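Week 6 - where is the camera looking?

Hi all, Katherine here. I've moved the gripper lab to Thursday so we can spend a full session on viewpoints in the simulator. Bring your laptop with Bumovero already installed, please, it's a big download and the room wifi is slow! We're using the tiled room again, and I want each pair to get comfortable with it before anyone writes a line of motion code.

Start by loading the room and stepping through your saved views. Write down what you could use as a landmark in each one - a corner, a sill, a candle, whatever stays put.
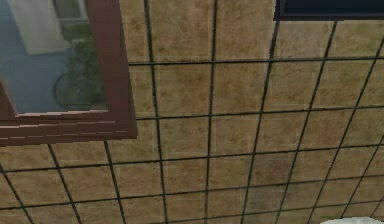
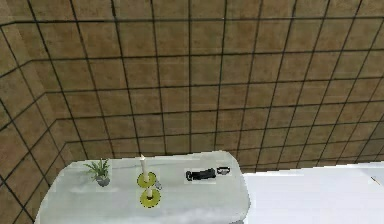 Same room, two views: the first takes in part of a window, the second has the candles and the potted plant.

Do we have to use the same landmarks as our partner?
Pick your own first, then compare and agree on a shared list before you hand it in.

Umesh asked me about repeating patterns, and it's a great thing to worry about (tiles look an awful lot like other tiles). If your matcher keeps jumping one square over, add a landmark that only occurs once and run it again. I'd rather read about a matcher that failed than get a tidy page with no notes.

Hand in one page per pair, 7 landmarks at most. Lakmal has the lab open until 6 if you get stuck.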